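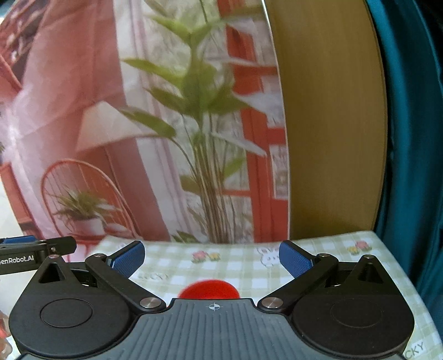 Printed room backdrop on the table, with the gingham cloth in front.

Curved backdrop keeps bowing out - how do I get it to sit flat, or should I?

Posted by Rommel Navarro, Jan 22, 2025

I sell small houseplants and pots from home and I take the listing pictures on a table in the spare room. I bought a printed backdrop in September, the kind with a whole room on it: pink wall with shelves, white lamp shade, a tall leafy plant, orange-red window frames, a rattan chair at the lower left. It came rolled in a tube and it has never let go of the curve. The right edge bows out in a tall arc and I can see the tan wood panel next to it, then the teal fabric after that.

The table has a pale green and white checked cloth with little flowers printed on it. I like the cloth, but in the listings it seems to fight with the backdrop. The bottom of the print is also quite pale and looks washed out next to the cloth.

So I have two things to sort out. Can I flatten the print without ruining it? And would you keep the cloth or change it? The print is heavy paper with a matte coating, no fabric in it. I have tried books on it overnight and it came back by lunch.

Blagoje Babić

Overnight is too short for heavy paper. Roll it the opposite way, print side out, around something wide. I use a mailing tube with a towel wrapped over it so the roll isn't tight. Hold it with two strips of soft cloth, no rubber bands, and leave it for 17 hours or so. Then lay it face down on a clean sheet with a board on top for another couple of days. Don't iron it. I ironed a Presska sheet once on low and the coating went shiny in one patch.

When it is flat, fix it along the top edge to your wood panel. Low-tack tape is fine if you change it now and then. If you only tape the corners it will belly out in the middle again.

That said, a curve is not a fault in itself. Plenty of people bend the backdrop on purpose so the bottom sweeps forward onto the table and there is no hard line. Yours is bending the other way, side to side, and a side-to-side bend makes straight things like your window frames look odd. If you'd like the sweep, hang it from the top and let the lower part come toward you under the pots.

On the cloth, I would change it. Checks are straight lines, so any wrinkle or crooked edge shows. The print already has a window grid in it. A plain off-white or light pink cloth would run into that pale bottom part much better, and then the washed-out look helps you. Keep the gingham for close-ups where the room isn't in view.

Bakari Rugemalira

just buy a vinyl one, they don't curl like that. I have a Jokero and it hangs straight

Arben Vukčević

I agree with most of what Blagoje wrote, but I would keep the cloth. It has pink in the flowers and so does the wall. Iron it first and line the checks up with the front edge of the table. Move the table forward a bit too - if the pots stand farther from the print, the room behind goes soft and the two patterns stop competing.

For the teal showing at the side, either shoot tighter or pull the fabric back. It is a strong color next to all that pink.

Rommel Navarro

Thanks. It is rolled up backward on a tube now. I'll try a plain cloth and the checked one with the same pot and see which I prefer.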